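Household and Shop Robotics, Handout 5: So can it do my chores yet?

January 20, 2021

Okay, last time a few of you asked me when you can stop folding your own shirts. I get this every term, and my answer is still "not this year, sorry." But I want you to be able to say why, so this handout is the long version of what I mumbled on the way out the door.

Start with the jobs that sound dull. Pick a thing up off a table. Put one thing into another thing. Hand something from your left hand to your right. You do these all day without looking, and on a packing bench they are pretty much the whole job. The arms themselves are strong and repeat a move very well. Fingers are where it goes wrong – a person feels a box start to slip and squeezes a bit harder, and most grippers feel next to nothing.

Small, dark, boxy objects on a white tabletop are a good place to begin. The table gives you contrast, the straight sides give two flat fingers something to hold, and nothing flops. Shiny parts are harder. Glossy black glass can fool a depth camera completely, and clear plastic wrap isn't much kinder.

Small dark objects on a white table, with a gripper in reach:
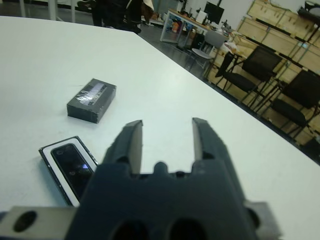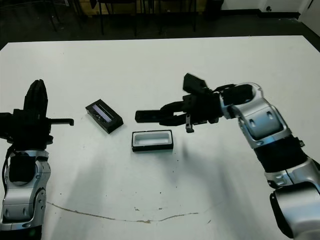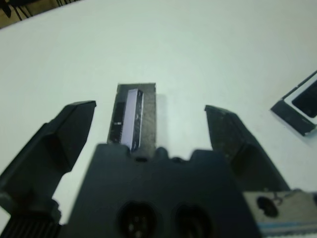
Gopinath Sundaram

Now, numbers, since you'll want some for the homework! In September I had the Stamell pick-and-place log open for most of a weekend. It has 2212 tries at lifting one small object off a flat surface, and 283 of them failed. That's nearly 13 percent. For a class demo, lovely. For a kitchen, think about dropping one plate in eight and tell me how long you'd keep the machine.

Shop floors get there sooner, and I think the reason is boring: somebody can change the floor. You can bolt down a tray, fix the lights, and send the same part down the line all day (Latrice Benavides will go through the Clelutari line with you next week, bring questions, she likes the awkward ones). My kitchen drawer has 47 things in it and I can't name half of them. No one is going to redesign that drawer for a robot, least of all me.

Two arms help more than you'd guess. One holds, the other works. They also get in each other's way, and planning around that is what the Sipos reading is for. Skip section 5 if you're short on time, it's mostly math we'll do together.

For next class: pick one chore at home, do it slowly, and write down every time you change your grip. Mine was emptying the dishwasher and I gave up at the forks.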